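Stindorlow Mobile Manipulation Project
Minutes of the fault review meeting, March 2023
Present: simulation team, controls team, safety lead, one representative from Skerura (arm supplier), one from Sýkora (test site). Apologies: Rondico.

1. Previous minutes
Accepted with one correction. Item 4 should say the spare wrist cable was ordered, not received. It has still not been received. Skerura to chase.

2. Purpose of the meeting
To go over the doorway fault in the house simulation, agree on a cause if possible, and decide whether the site trial at Sýkora can go ahead on the current software.

3. Summary of the fault
The simulation team reported on the batch of 500 doorway runs. In 167 of them the robot's estimate of its own tilt drifted while it was turning toward a door. In 13 of those the arms went on moving after the base had been told to stop. The longest overrun was 15 seconds. The stop command was logged as received every time.

The controls team said the two problems should be kept apart in the log. The tilt drift is an estimation fault. The arm overrun is a safety matter and would be one whatever had set it off. Agreed. They will be logged as separate faults from now on, and the old entries split.

4. Arm overrun
The controls team has traced the overrun to the motion queue. A stop clears the base queue at once but lets the arm queue finish the segment it is on. Segments were short when this was written. They were made longer in January to smooth out the reaching motion, and the stop handling was not looked at again.

The safety lead asked whether the hardware stop button is affected. Skerura said no – the button cuts drive power to both arms and does not pass through the queue. The safety lead asked for this to be shown on the real robot and not taken from the manual. Skerura agreed to do it on the bench before the robot is moved.

There was some discussion of whether the software stop should also close or open the grippers. Left as it is for now. To come back as its own item.

5. Tilt drift
The cause is not settled. The simulation team thinks the floor contact settings are too soft, so that the base rocks when it turns and the estimator takes the rocking as a real change in tilt. The controls team thinks the estimator is at fault and would do the same on a hard floor. Each side had runs to support its view. The meeting did not try to decide between them.

The test that would settle it is to repeat the batch with stiff contact and the same estimator. The simulation team said this can be done overnight once the license server is back up. Sýkora asked that the same doors and start positions be used so the results can be compared. Agreed.

Rendered views from the house model were put up during this item.
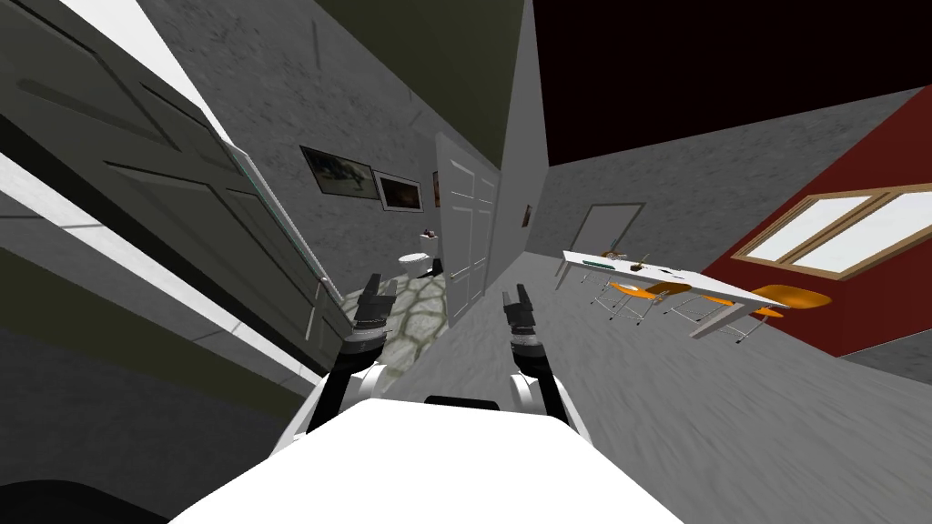
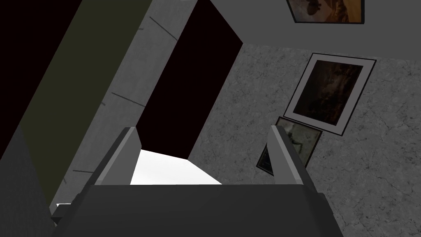

The main question for the simulation team was whether an overrun near a door would be caught by the contact checker, which looks for collisions only between the gripper fingers and objects marked as movable. Walls and door frames are not marked. The controls team pointed out that the close view, with the open fingers up against the dark opening and framed pictures on the wall to the right, is the kind of place where an arm that keeps going could strike something the checker ignores. The wider view shows the other half of the problem – both arms are held out ahead of the body with a large paneled door standing open on the left, and neither the forearms nor the door is covered by the checker. It was agreed that the checker must include walls, doors, frames and every arm link before the batch is repeated. The simulation team warned that this will slow the runs. Accepted.

6. Site trial
The trial at Sýkora will not go ahead on the current software. Sýkora asked for a new date. None was given. The date will be set after the repeat batch and the bench check, and the overrun count has to be zero. A lower tilt drift count would be welcome but is not a condition, provided the robot stops when told to.

Sýkora asked whether a base-only trial with the arms folded and unpowered could be run in the meantime. The safety lead had no objection in principle and wants to see a written plan first.

7. Actions
Controls team: change the stop so it clears both queues, and write a test for it.
Simulation team: extend the contact checker, then repeat the batch with stiff contact.
Skerura: bench check of the stop button with both arms moving; chase the wrist cable.
Sýkora: written plan for a base-only trial.
Safety lead: split the log entries and send these minutes to Rondico.

8. Any other business
The login for the shared results folder has changed. Ask the simulation team for the new one.

Next meeting to be called when the repeat batch is finished.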